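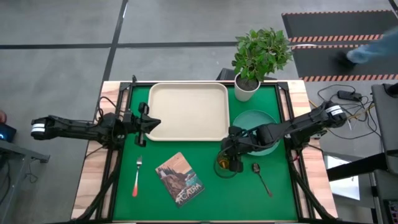
Farzad asked after the last class why we bother with a seating plan when people can just sit where they like, and I promised him a proper answer in the notes. So! In a room of 30, the same 11 people tend to do the talking, and they mostly sit near each other. I move everyone in week two - yes, even the friends. 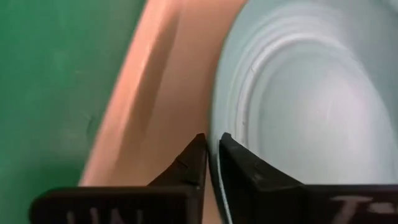 Then I move you again in June, before the group projects. For next time, read chapter 14 and write 400 words on a room where you found it hard to speak up. Drafts are fine, I like drafts.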